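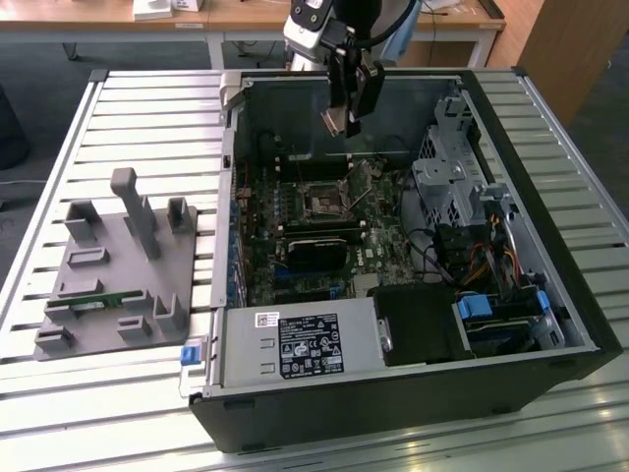 Test cell, open tower on the slatted bed, module fixture at left. Gripper above the rear wall of the case.

To: manipulation-methods list
Date: 2/27/26
Subject: Re: Contact-triggered regrasp vs. fixed approach for module insertion

Replying to the list, as two people asked me the same thing off list.

> We read your note on the Sterkari policy with interest. Two points are
> unclear to us. First, is the regrasp decision made from force data
> alone, or does the camera contribute? Second, you report results on
> 600 trials in one place and 1000 in another. Which set does the
> comparison with the fixed approach use? We have tried something
> similar with Cutska as the planner and saw the gain disappear once
> the case was moved between trials. We would like to know if your
> case was clamped.

Taking these in order.

The regrasp decision uses wrist force only. The camera is used once per trial, before the arm descends, to estimate the pose of the case and the pose of the fixture plate. After that the image stream is logged and not consulted. We tried a version in which the camera also voted on the regrasp. It was slower, and it was wrong mostly when the gripper hid the slot from view, so we dropped it. The code path is still in the Sterkari repository behind a flag. It is not maintained.

On trial counts: the full set is 1000 trials. Of these, 600 were run with the final controller gains and are the only ones used in the comparison. The earlier trials used softer gains and a different descent speed. They were kept for training the contact classifier and should not have been mentioned in the same paragraph as the result. I will fix the wording in the next revision, which should go up in March.

The case was not clamped. It lies on its side on the bed and can slide if pushed hard enough. Before each trial we shift it by hand inside a marked region and rotate it slightly. The fixture plate holding the modules is located separately, so an error in the case pose does not carry over into the pick. I suspect this is where your setup differs. If Cutska plans pick and insertion in a single frame, then a shift of the case puts an error into both ends of the motion, and the regrasp has to absorb all of it. Ours only has to absorb the part at the slot.

For those who have not read the earlier note, the method is short. The arm takes a module from the plate, moves over the case, and descends until the force along the approach axis passes a threshold. A small classifier then looks at the last window of wrist readings and returns one of three labels: seated in the slot mouth, resting on a slot wall, or touching something else. The first label starts the push. The second starts a search along the long axis of the slot. The third sends the arm back up and over to the plate, where the module is set down and picked again with a corrected offset. The baseline is identical except that the second and third labels are merged and always start a search.

The gain comes nearly all from the third label. When a module is tilted in the fingers, searching does not help, and the baseline spends its full time budget sliding along the slot. Setting the module down in the fixture removes the tilt, as the slot in the plate is tighter than the fingers. We allow at most 2 regrasps per trial. Raising the limit changed nothing we could measure.

Known limits:

The classifier was trained on one board layout. On a second layout, with the latches at a different spacing, it confuses the wall label with the third label often enough to matter. Retraining on a small set from the new board fixes it, but that is not the same as transfer.

Cables are not modeled. If a loose cable gets under the fingers, the force trace looks much like a wall contact and the arm starts a search it should not. We route loose cables away from the slots before a run – a real deployment could not assume that.

Latch closing is outside the scope. A trial counts as a success when the module reaches depth and the pull test holds.

We are now porting the controller to Trideck so that the same logs can be replayed against other policies. Bạch, the log viewer, already reads the new format, but timestamps from the old force driver come out shifted by one sample. Use the conversion script in the tools folder before comparing traces by eye.

If you can share a few of your failed trials with raw wrist data, I will run them through our classifier and post the labels to the list. Please include the tool mass and the sample rate. The last set we received had neither, and the offsets could not be recovered.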